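Automation and Everyday Work
Week 3 handout: Can machines do the chores yet?

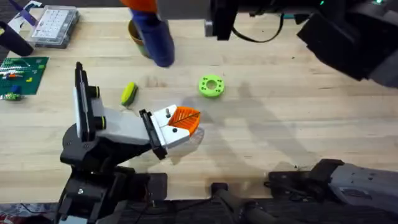

Maya Saab
Notes to go with the Tuesday lecture. Please read before the seminar.

1. The question

The question for this week sounds simple: can a machine do ordinary household or shop-floor chores? We need to tighten it before it is any use. A dishwasher does a chore. So does a washing machine, and so does a packing line that fills 3,000 boxes a shift. Each of these works because the job has been rebuilt to suit the machine. The plates go in a rack, the clothes go in a drum, the boxes arrive on a belt at a known spacing.

For this course, a chore means a job done in a place laid out for people, with things left where people left them. Clearing a table is a chore in this sense. So is putting parts back in the right compartment, emptying a bag of shopping, or tidying a workbench at the end of the day.

The table at the top of this handout is a fair sample of the problem. There is a toy ear of corn, a bright green ring with a hole through the middle, a cup, and a LEGO baseplate with small bricks scattered on it. A clear organiser box with a grid of compartments is at the far left. Two arms have to work over the same stretch of wood. A child of six could be told "tidy that up" and would make a reasonable start. Keep the table in mind as you read the sections below.

2. What makes a chore hard

Finding things. A camera gives the machine colours and edges. From those it has to work out what is an object, where it ends and which way up it is. Bright, separate objects on a plain surface are the easy case. Clear plastic is harder, as you can often see straight through it to whatever is behind. Objects standing one behind another are harder again. In the picture a blue cylinder hides most of an olive-brown cup, with only part of the rim peeking out to the left. You fill in the rest of the cup without thinking. A machine must either do the same or find another view.

Taking hold. Most grippers in use have two fingers that close towards each other. A ring can be held across its outer edge or with one finger through the hole, and the choice affects what you can do next. A small brick gives very little to hold, and its neighbours may be in the way. Students often assume that a hand with more fingers would settle the matter. It gives more choices, but every extra joint has to be controlled as well.

Force. People grip things about as hard as they need to, and adjust when something starts to slip. Many machines judge grip mainly by how far the fingers have closed. That is fine for a wooden block and poor for a ripe tomato.

Two arms. A second arm lets you hold a box steady while you open it, or pass an object from one side to the other. It also means two large moving things in one small space. Each has to be planned around the other, and each can block the other's view.

Knowing when to stop. "Tidy" has no clear end. Should the bricks stay on the baseplate or go in the box? Does the cup belong on the table? These are house rules, and they differ from one house to the next.

3. Demonstration and service

A demonstration shows that a task can be done once. Service means it gets done every time, by a machine that has been running all week, after somebody has moved the table. When you read a claim, look for four things:

- How many attempts were made, and how many worked
- Whether the objects were the same ones used in training
- Who put the table back between attempts
- Whether a person was steering the arms

The last point matters most. A good deal of the two-armed work shown in public is done by remote control. There is nothing wrong with that, and recordings of people steering arms are a common way to teach them. But it tells you what the hardware can do and very little about what the software can decide.

4. Worked example

Suppose the Illelard workshop wants loose parts sorted back into compartment boxes. In one month it logs 1,779 parts. A machine that places 99 in every 100 correctly sounds very good. It would still leave roughly 18 parts in the wrong place, and somebody has to find them. If a wrong part means stopping a job to look for the right one, those errors may cost more time than the sorting saved. If it only means a messy drawer, they hardly matter.

Now take a household, the Vandenberghe kitchen in your case sheet. There are perhaps 200 items a week to put away. The numbers are far smaller, but a single dropped glass is worse than a dozen misplaced spoons. An average hides this. Always ask what the worst ordinary mistake is.

5. Where things stand

Fixed jobs with known parts: yes, and for many years now.
Picking mixed goods from a bin: often, with a person on call.
Clearing a table of familiar objects: in good conditions, slowly.
Clearing any table in any house: no.

I expect the third line to change first - we will come back to it in July.

6. For the seminar

Read the Zomside and Tarkau case sheets. Choose one chore you did yourself this week and write down each step, including the ones you did without looking. Mark the step you think a machine would fail at first, and bring one page. Typed or handwritten is fine.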